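## From the workshop: a season of opening doors

Those of you who come through the back corridor at Clistwood will have noticed that the kettle has moved, the coat pegs have moved, and the long bench where we used to sort post has gone altogether. I promised at the summer lunch that I would write something about what has taken their place, and here I am in September, finally doing it, with apologies to the editor, who has asked me very nicely more than once.

The short version is that we have spent the past few months teaching a robot arm to handle cupboards. The longer version is below, and I hope you'll bear with me, as I've enjoyed this project more than anything we've taken on for years and I'm afraid it shows.

### How it started

It began with Plulari, the kitchen and joinery people, who have been good friends to the workshop for a long while. They had been talking to a housing provider about flats for people who find it hard to grip, reach or bend, and somebody round the table asked whether an arm on a rail could one day open a cupboard and pass a tin of tomatoes down. It's a lovely thought, and a very ordinary one, and it came to us because we had the room and Stelios Kontogiannis had the patience.

Stelios had done a little of this before, with trays and crates, and he was fairly frank with us at the outset. Crates are easy company. They are all the same size and they sit where you put them. A cupboard door is hinged, it swings in an arc, it has a catch or a magnet or a bit of swollen timber that makes it stick, and the handle may be anything at all. My own kitchen at home has three sorts of handle (the last owner had plans, I think, and then moved), and I dare say yours isn't much better.

So we made a list of handles, and then a list of doors, and Plulari sent us a van full of offcuts and old display units, and the arm arrived from Savolainen on loan until the spring. We called the whole thing Prokska, after a word Stelios's niece made up for the noise a stiff door makes when it finally gives. I'm told this looked rather grand on the paperwork.

### Showing and steering

I had imagined, before all this, that you sat down and typed at a robot until it understood you. We have done hardly any of that. What we do is show it, over and over again, and the recordings of our showing are what it learns from afterwards.

There are two ways of going about it and we've used both. In the first, you stand beside the arm, switch it to its soft mode, and simply take hold of it and move it where it needs to go, much as you might guide a child's hand round the letter S. It's very pleasant. The arm has a sort of weighty, willing feel, like a well-hung gate. The trouble is that you end up leaning across the work, your sleeve gets between the camera and the handle, and you tend to push with your shoulder in a way the motors could never copy by themselves.

The second way is by remote control. You sit at the small table with a pair of levers, a left and a right, and a screen which shows what the wrist camera sees, and the arm follows what your hand does. Séverine Courtois, who joined us from the upholstery side, took to it straight away. I did not. The first morning I spent a good twenty minutes trying to close the fingers on a knob and got hold of nothing but air, and had to go and have a biscuit.

What makes it hard is that you lose your sense of touch. When you open a cupboard you don't look at the handle for long; your fingers find it and your arm does the rest. At the levers you have only your eyes, and the view from the wrist is a peculiar one. Things loom. A tall bar handle can run the whole height of your screen while you are still working out how far away it is, and the fingertips may look as if they're nearly on it when there's plenty of daylight left between them. I found the big dark handles the worst for this, as the shine on them slides about whenever you move.

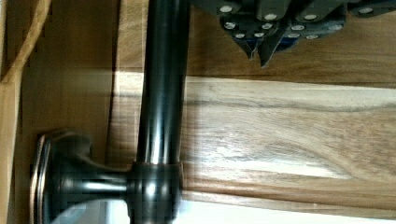
*The view from the wrist, with the fingertips over the wood and the dark bar handle still to one side.*

Séverine's trick, which she has now taught the rest of us, is to stop looking at the handle. She watches the tips of the fingers against the grain of the wood, and uses the pattern to judge how far she has travelled and whether she's drifting. Years of lining up stripes on sofa cushions, she says. Once she is level with where she wants to be, she comes across sideways in one slow, steady go and closes up. It sounds a small thing, but my own success at the levers improved enormously once I'd copied her, and I have since been allowed to do whole mornings unsupervised.

### What we've recorded so far

By the end of August we had 192 good recordings. A good recording is one complete go, from the arm's resting place to the door standing open, with no bumping, no letting go halfway and no long pause while the person at the levers answers the telephone. We've kept the poor ones as well, in a separate folder, and Stelios thinks they may be useful later for teaching it what a slip looks like.

Of the good ones, 54 were done by hand and the rest from the table. I had expected the hand-guided ones to be the better teachers, being so much smoother to look at, and it was quite a surprise to all of us when the early tests went the other way. Stelios's explanation is that the remote ones are honest about what the arm can see. If you're guiding it with your own hands you are using your own eyes, from up where your head is, and the arm has to learn from a view you never looked at. When you're at the screen, you and the arm are in the same boat. I've told this to several people at parties now and I think I have it right.

We've worked through seven kinds of handle. Round knobs went quickly. Cup pulls, the sort that look like half a seashell, were miserable from start to finish, and there is one in particular on an old Plulari display drawer that I should be happy never to see again. Bars are somewhere in between. They are generous things to grab, being long, but the arm has to choose where along the length to take hold, and if everyone who shows it has a different favourite spot it gets into a muddle and dithers. We had a proper discussion about this over lunch and settled that we'd each vary our spot on purpose, a little high, a little low, so that it would learn that anywhere sensible will do. Séverine was against it. She would have liked us all to aim for the middle, and she may yet turn out to be right, in which case I shall print a correction.

### Letting it try

Twice now we have let the arm have a go by itself, with Stelios standing over the stop button and the rest of us well back behind the yellow tape. The first time it went towards a knob with tremendous confidence, closed its fingers a thumb's width short, and then pulled back in a beautiful curve, exactly as though it had a door with it. We did laugh. But the curve was ours, you see; you could recognise it. It had the little hesitation at the beginning that Séverine always makes.

The second time, after another fortnight's recordings, it opened a door. It was a light door on an easy hinge and the arm took almost a minute over it, and I'm not ashamed to say that there was clapping. It then declined to do the same again for the rest of the afternoon, and Stelios went home with a notebook full of scribbles. He believes the sun had come round on to the unit and changed the look of everything, so we're now making a point of recording at different times of day, blinds up and blinds down, lamp on and lamp off. If you've walked past in the early evening and wondered why we were sitting in the gloom, there's your answer.

### What comes next

Over the autumn we'll carry on with bars and begin on drawers, and we'd like to try a door that has something hung on it, as kitchen doors so often do. Tea towels are on Stelios's list for the new year, with three question marks after them.

We also need more people at the levers. Everyone shows a thing slightly differently, and the arm does better for having seen a few different sorts of person at work: quick ones, cautious ones, left-handed ones (we have no left-handers at all at present, and would be delighted to meet one). You don't need to know anything about computers. It takes perhaps an hour to get the feel of it, and we ask people to do no more than a morning at a stretch, as your eyes get tired well before you notice. Mornings start at half past nine. Bring your glasses if you wear them for reading, and flat shoes, and please don't wear anything with long dangling cuffs if you're going to be guiding by hand.

And if you are having your kitchen done and there are old cupboard doors going spare, with their handles still on, do let us know before they go in the skip. Odd ones are especially welcome. We can't take glass, and we can't take anything taller than the doorway, which we learnt with a larder unit in July.

My thanks to Plulari for the doors, to Savolainen for the arm and for answering the telephone so cheerfully, and to everyone at Clistwood who has put up with the kettle being where it is. It will stay there until the spring, I'm afraid. The extension lead won't reach anywhere else.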